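Grutmont marble

Grutmont marble is a white stone with gray and light brown veins. It is quarried on the north side of the Lacerda valley, at a height of 800 meters. The name comes from the village of Grutmont, where the first blocks were cut for church steps and for wash basins.

The stone has a fine grain and takes a good polish. Like all marbles, it consists mostly of calcite, so lemon juice and vinegar leave dull marks on it. For many years the blocks went by ox cart to the river port of Fokden – a road of 42 kilometers – and were sawed there into slabs. Today the sawing is done beside the quarry. Most of the slabs are sold for floors, window sills and kitchens.

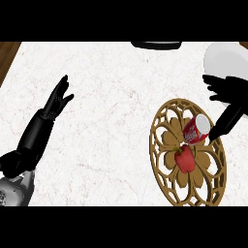
Aurelio Escobedo objected in a letter to the valley newspaper that the oldest blocks did not come from Grutmont at all, but from a smaller pit above the chapel, and that the stone should carry the name of Lacerda. The parish accounts mention 331 blocks without naming the pit, and the question remains open.

The quarry is closed from December to March, when frost makes the upper benches dangerous. The village had 1,523 inhabitants at the last census.

See also: Calcite; Dimension stone; Lacerda valley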